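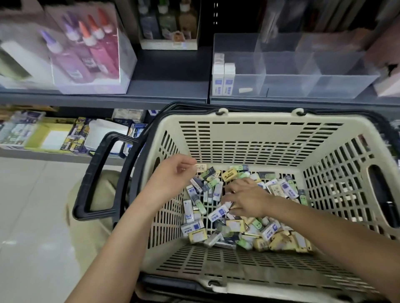
3.2 Sorting and return of small stationery items

Small boxed goods present a particular problem for shelf recovery in stationery stores. Erasers, glue sticks, and similar items are light, nearly uniform in shape, and sold in wrappers that differ mainly in color and label. Once mixed, they must be separated by reading the pack. We examined this task at the Kiltow store using the store's ordinary plastic shopping baskets as the sorting container.

Items were grouped by wrapper color first and by printed label second. The Veltov procedure, which starts from the barcode, was tried in March and dropped because turning each pack to find the code slowed the work. Color grouping left a residue of packs whose wrappers were close in shade, chiefly cream and pale yellow. These were set aside and resolved by label. Over the full study, 1447 packs were handled in 24 sessions, with 4 sessions excluded from the timing analysis for incomplete records. The remaining 20 are reported in Section 4.

The choice of basket affects the last part of the task. A deep basket keeps a heap from spilling, but the final layer of packs lies flat on the floor, well below the rim, and both hands must reach down past the handles. 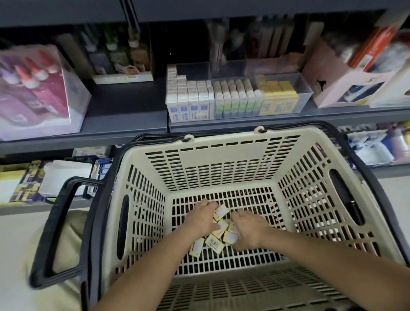
Packs at this depth were lifted in small groups where their size allowed. Matchbox-sized boxes could be gripped several at a time along their long sides; soft sleeves could not, and were lifted singly. Slotted walls and floors gave no measurable advantage, although pack corners sometimes caught in the openings.

Return to the shelf was governed by the organizer. Clear divided trays allowed the contents of each compartment to be checked from the front, and like items were placed together in blocks. The Skendent layout assigns one compartment to each label; the Poduval layout permits two labels per compartment if the wrappers differ in color. We adopted the former for erasers and the latter for glue sticks.

Figure 3. Basket handling of small boxed items beside store shelving.

Last updated: November 2, 2019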